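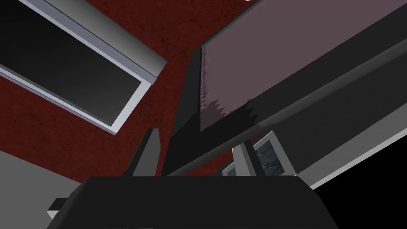 Support > Planning & Purchasing > Guides

Section 2. Planning and Budgeting Before You Order

This section covers the work to finish before a purchase order is issued for a Forkport arm, gripper and wrist camera. It applies to single-arm cells. For two-arm cells, complete this section once per arm and then go to Section 3.

Allow two weeks for steps 2.1 through 2.4. Most of that time goes to the simulated reach check, which needs room dimensions you may not have on hand.

2.1 Record the work area

1. Measure the counter or table the arm will work at. Record height, depth and usable width in millimeters.

2. Measure every fixed surface above the work area, including shelves, cabinet undersides and beams. Record the height of the lowest edge, trim included.

3. Measure doors and panels that swing or tilt into the work area. Record them in the fully open position.

4. Enter the values in the Room tab of the planning workbook. Leave no field blank. If a value does not apply, enter NA.

NOTE: Do not take dimensions from building drawings. Drawings seldom show trim, and trim is where most fingertip contacts are found during the reach check.

2.2 Run the reach check in simulation

1. Load the Room tab into the Bollau simulator. Surfaces are built as plain blocks with default colors and textures. These can be left as they are.

2. Select the wrist view. In this view the gripper base stays at the bottom of the picture and the fingers point away from it.

3. Step the arm through each pose on your task list. At each pose, note the smallest clearance between the fingers and any surface.

4. Mark any pose with less than 70 mm of clearance as RESTRICTED.

5. Repeat the restricted poses with the short fingers fitted. If a pose clears, change its mark to SHORT FINGER.

6. Export the pose list and attach it to the quote request.

NOTE: Jagged shadow edges on large flat faces are a rendering effect at the default shadow setting. They do not change the clearance values. Raise the shadow setting only if you plan to use simulated pictures for vision training, and expect longer run times.

CAUTION: The simulator checks rigid surfaces only. Hoses, cables and curtains are not included. Add a 100 mm margin to any pose near a soft or hanging item.

2.3 Choose the equipment level

Use the pose list to select one of the levels below.

Level A — No restricted poses. Standard arm, standard fingers, one wrist camera.

Level B — Some poses marked SHORT FINGER, none restricted. As Level A, with the short finger set and a second tool plate.

Level C — One or more poses still restricted. Do not order. Move the arm base in the workbook and return to 2.2. If the pose cannot be cleared from any base position, the work area has to be changed first, and that cost belongs in the same budget.

A longer arm is not a remedy for a restricted pose under a shelf. The wrist is the same size on both arm lengths, and the wrist is usually the part that will not fit.

2.4 Build the budget

1. Enter the hardware price from your quote. The Level B kit adds $2,385 to the Level A price.

2. Enter site work as a separate line. Include power, mounting plate, guarding and any counter reinforcement. Where no site quote is available, enter $4,000 as a placeholder and flag the cell yellow.

3. Enter simulator seats. One seat is included with each arm for the first year. Renewal is charged every May, whatever the month of purchase, so a late winter order will see its first renewal in the next fiscal year's budget and should be planned that way.

4. Enter spares. The minimum is one finger set and one camera cable.

5. Enter staff time for room measurement, the reach check and acceptance. Use your own internal rate.

6. Save the workbook and upload it to Findance under the project code. Uploads without a pose list are returned.

NOTE: Yellow cells must be replaced with quoted figures before final approval. A budget can be submitted with yellow cells but cannot be released.

CAUTION: Do not move money from the guarding line to cover spares. Guarding is reviewed separately, and a change to that line restarts the review.

2.5 Review and release

1. Send the workbook to Haf Landeg for the technical review. Questions at this stage are nearly always about base position, so include the reason for the one you chose.

2. Send the reviewed copy to Elibariki Lukumay for budget release. Copies received by noon Thursday are handled in the same week.

3. Once released, forward the order to Foulkes with the pose list attached. Foulkes sets the finger type from the pose list, so check that both documents carry the same revision letter.

4. Keep the simulator file. It is needed again at acceptance, when the restricted and short finger poses are repeated on the installed arm (see Section 6).

If the room changes between release and delivery, repeat 2.1 and 2.2 and issue a new revision letter.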